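Stop Hiding the Planner Behind the Policy

Most manipulation stacks I review now have the same shape. A learned policy emits joint targets at 25 Hz, a low-level controller tracks them, and whatever used to be called the planner survives as a collision check that vetoes motions after the fact. I think this is a mistake, and a fairly cheap one to fix.

A veto carries no information. When the checker in Kosen rejects a target, the policy sees a stalled arm and proposes nearly the same target again. We logged 200 pick attempts with fruit and an open bin on a shared two-arm table. In 50 of them the arm stalled at least once, and the log recorded each stall as a timeout. The violated constraint was computed, used and thrown away.
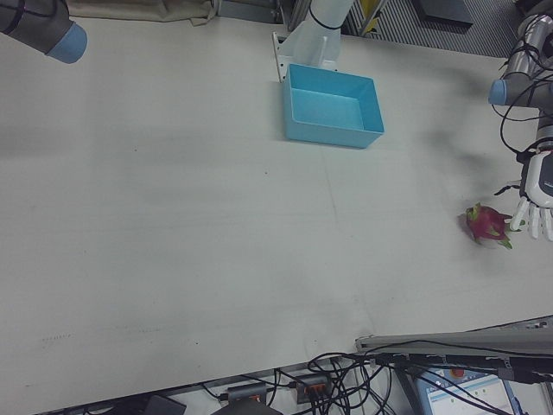

Multi-fingered hands make this worse. A parallel gripper has one number to get wrong. With a hand, the fingers and the wrist compete for the same clearance near the table, and a single pass/fail bit cannot say which of them should yield.

Brirnis handles this better. Its planner returns the nearest feasible target along with the active constraints, and the policy takes both as input on the next tick. The added latency on our controller was 5 ms, well inside the budget. Govero exposes the same data, but only through a debug topic that is off by default.

The usual objection is that enough demonstrations will teach the policy where the limits are. They may, for one table layout. Move the second arm's base and the data is stale, while the geometry model needs one edited transform.

I would like the Thorlacius maintainers to make constraint reports part of the control message before the August interface freeze. Adding the field later will break every logged dataset we have.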